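Sanding small things: what we learned over the winter
Vollidus Workshop News, February 27, 2024

If you came by the Vollidus workshop on any evening this winter, you probably heard us before you saw us. Sanding night has grown into the thing people ask about most, and I am so happy about it! We began with chair legs and table tops, the usual repair jobs, and somewhere along the way everybody got hooked on small pieces. Buttons, drawer pulls, spoons, game pieces, toy animals, a whole set of napkin rings. Small work is cheap, it fits in a coat pocket, and you can finish it in one evening if you don't stop to chat too much (I always stop to chat too much).

The big lesson of the season was about grain. On a long board most of what you see is the side of the wood, and it sands quickly and forgives a lot. Small pieces have end grain showing all over the place, and end grain drinks up finish and holds on to every scratch. You think you're done, you put on a little oil, and suddenly there are lines everywhere. Several of us had this happen on the same night, and the groaning was something to hear. 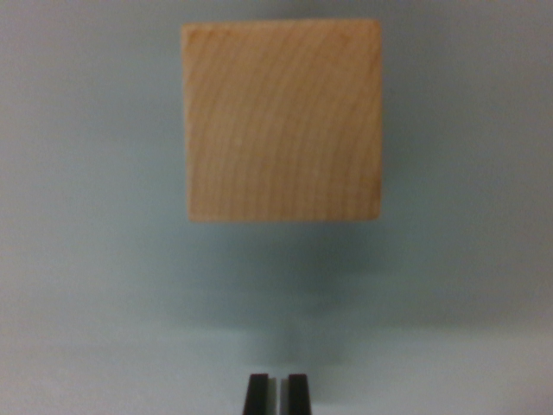

Do I have to start with the roughest paper every time?
Only if the piece has saw marks or a bad dent. On wood that already feels fairly even, the rough paper just gives you more scratches to take out later, so start a step or two finer.

When we do need it, we start at 60. It takes off a lot of wood fast, and on something the size of a drawer pull that means a few light strokes and then a good look. After that, go up through the middle grits and don't skip any. I know, I know - it's tempting. I skipped one in my first week and spent the rest of the evening going back over it. At 400 the surface starts to feel silky, and for most things that is a fine place to quit. We keep 800 on the shelf for spoons and anything that gets held a lot, and it really is lovely under your thumb.

Put the paper on the bench and move the wood across it, instead of the other way around. It keeps flat faces flat. If you hold the paper in your fingers you will round the edges over without meaning to, and then one corner gets rounder than the others, and then you try to even them up, and pretty soon your game piece is a marble. 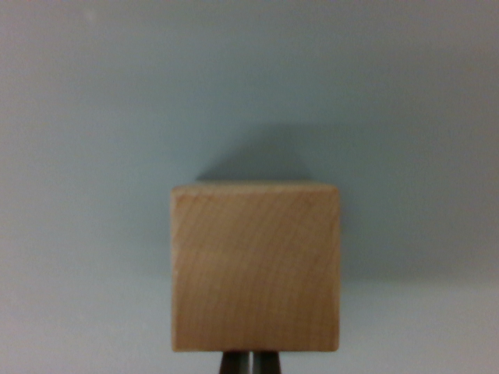 Edges are worth a few passes of their own at the very end. One or two light strokes at an angle takes away the sharp feel and still leaves a nice crisp line. For kids' things we go a bit further and run a fingertip along every side before calling it done. Wipe off the dust with a slightly damp cloth, let the wood dry all the way, and you'll feel the little fibers standing up. Knock those down with your last grit, using hardly any pressure. It makes a huge difference once the oil goes on!

Light matters more than I ever expected. The lamps over the long bench shine straight down, and they hide everything. Bring a small flashlight and hold it low to one side so the scratches throw a shadow. The folks at Evari, our sister workshop across town, taught us this one when they visited, and they also talked us into working over a plain, pale surface so that crumbs of grit are easy to spot.

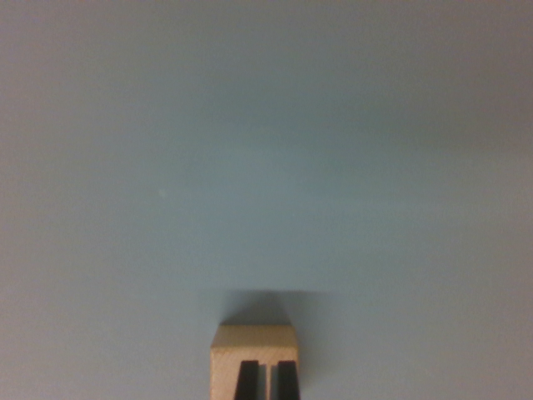
A smooth surface in pale blue-gray.

Now for the practical news. The Igwe Room is ours again for sanding night, with the good windows, and the session before it has been moved so that we can set up 30 minutes early. Please bring a dust mask that fits you and an apron if you like one. Paper is still included in the evening fee. We've ordered more of the middle grits, which always seem to run out first, and the Ridex Street hardware store is keeping a stack aside for us in case the delivery is slow.

We're also starting an offcut swap! Bring clean, dry wood with no nails, paint, or glue, in pieces small enough to hold in one hand. Write the kind of wood on it in pencil if you know it. Take home whatever you like the look of, even if you didn't bring anything this time.

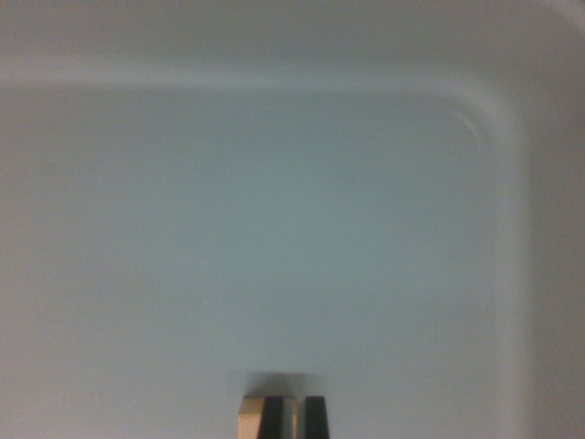
An empty plastic bin, smooth and pale inside.

In May we'd love to put on a small table show, with finished pieces next to half-sanded ones so visitors can pick them up and feel the change from grit to grit. If you have something halfway done and you can bear to leave it that way for a while, set it on the shelf by the door with your name on a piece of tape. Spoons are especially welcome, and so are failures. I'm bringing my marble.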